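The great cable sort

I have been looking forward to this for weeks, which probably tells you everything about my summer so far. The cables are getting sorted! All of them, including the ones I've been moving from drawer to drawer since the old flat.

It started when Ritu Katiyar asked to borrow a charging lead and I spent 30 minutes pulling out things that were very nearly it. I found the right one in a shoebox with some birthday candles. So out came the bins, and I made myself a rule that anything going back in has to be coiled and tied first. 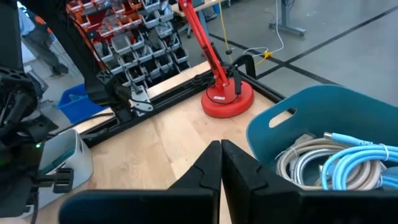

I used to wrap everything round my hand, pull it tight and stuff the end through the middle. Hajar Chraibi (who did sound for the Hakero festival for years and has Opinions) showed me how to make loose, round loops and let the cable go where it wants to go. You give it a little twist with your fingers on each turn and it just lies down flat. I can't tell you how satisfying this is. I did the same one over and over while the kettle boiled.

Long, stiff leads like a big loop, and the thin bendy ones seem happier folded into a bundle. I was strict about tying each one before picking up the next — my old habit is to coil six and then go hunting for ties while they all spring open again.

Then comes my favourite bit, laying them out on the table where you can see them properly.
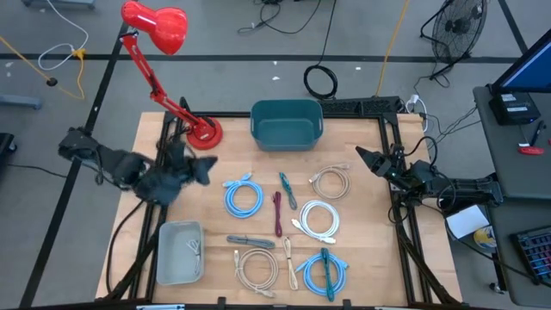 Coils and bundles laid out between the two bins, with the red lamp at the back.

I had no idea we owned so many nice colours. Ngân Thái wanted to sort by what they plug into, and I'm sure that's the grown-up way, but I never remember what a plug is called and I always remember that the thing I want is the blue one. We argued about it happily over a plate of biscuits. Colour won, mostly on the grounds that it's my cupboard.

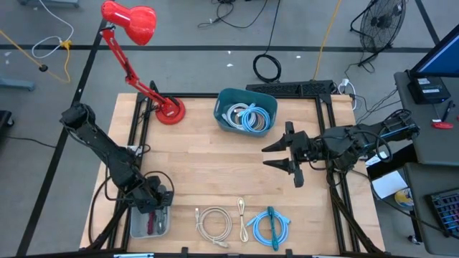

Bins matter more than I expected. I'd been using a deep fabric box from Zaden, lovely to look at and hopeless for this, as everything sank to the bottom and knotted itself up down there. A plastic one with proper sides is so much better. The light blue, white and gray coils sit together in the teal bin and I can see each of them from above without digging. Tools get the small gray tray to themselves, red handle and all, and I'm being quite fierce about keeping leads out of it.

Labels next. I've bought a roll of the Nusis paper ones, 118 to a roll, and I'm going to write on them in pencil in case I've guessed wrong. Delali Annan says masking tape does the same job and she may well be right, but I like stationery and I won't be talked out of it.

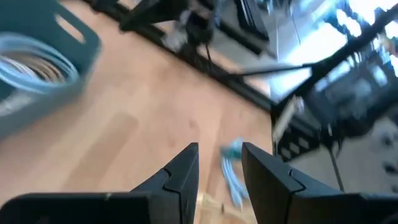 I also want a "don't know" bag. Any lead I can't match to something in the house goes in there until the end of August, and if no one has come looking for it by then it goes off to be recycled. I'm hoping for a very small bag. Liên Mạch has already put in a claim on anything long enough to reach her shed, so if you want first pick, leave me a comment!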